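3.2 Rehearsal Rooms and Recording Conditions

The choral program at Cornville gave us something we had hoped for since the pilot: a group of singers who would perform the same short pieces in several rooms, with the same conductor and the same warm-up, over one term. It is rare to get this much repetition from an amateur choir, and the singers were wonderfully patient with it. They recorded 325 takes in all. After removing those with false starts, coughs close to a microphone, or a missing reference pitch, we kept 304 for analysis.

Each take began with a single tone from a tuning fork, followed by four seconds of silence and then the piece itself, unaccompanied. We chose unaccompanied singing on purpose. A piano pulls the choir back to pitch every few bars, and what interested us most was how far a group will wander when left to itself, and how the room affects that wandering. The pieces were short (the longest runs just under three minutes) and all of them return to their opening chord at the end, which makes pitch drift very easy to measure. You compare the last chord with the first, and there it is!

The rooms differed a great deal. The church hall in Sirkholm has a long, generous decay that the altos loved and the basses complained about. The Derkbridge studio is small and heavily damped, and several singers told us they felt they were singing alone in there. Between these two extremes we used a classroom and a lobby, both with hard walls and moderate ceilings. Room size was not the best predictor of drift in our pilot, so we paid closer attention to surfaces, and to how much of the sound came back to the singers from the side.
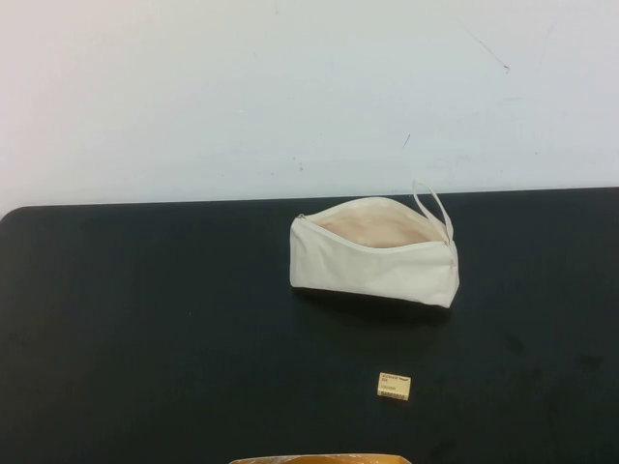 Figure 4. White wall and black tabletop.

3.3 Seating and Spacing

Spacing turned out to matter more than we expected, and this is the part of the study we most enjoyed. The choir sang in two arrangements. In the close arrangement, singers stood shoulder to shoulder in their sections. In the open arrangement, they stood an arm's length apart, with the four voice parts mixed. Each room was used with both arrangements, and the order was switched between sessions so that tired voices would not always land on the same one.

We measured drift in cents against the opening chord, following the procedure set out in Hodžić for small vocal groups. Two changes were needed for a choir of this size. First, we took the pitch of each part from its own section microphone, as the mixed signal was too thick for stable tracking in the tenor line. Second, we skipped the first 300 milliseconds of every chord. Amateur singers often scoop into a note, and that habit is a lovely subject for a different paper.

Mean drift in the close arrangement was 13 cents flat across all rooms. The open arrangement did better in the hall and the lobby, and a little worse in the damped studio. This fits what the singers wrote in their comment sheets. With more space around them they could hear their own voices more clearly, but in a dry room they lost touch with the other parts and began to sing more carefully, which for most of them meant more quietly and lower.

The sopranos were the steadiest section in every room, and we were delighted to see how quickly the others began to lean on them. In later sessions the gap between soprano and bass pitch at the final chord narrowed even where the overall drift stayed the same. The choir was going flat together, in other words, and the chords themselves sounded better tuned. A listener without a tuning fork would probably call those takes an improvement, and we are inclined to agree. Section 4 looks at this difference between staying at pitch and staying in tune, using the final chords from the hall and the studio.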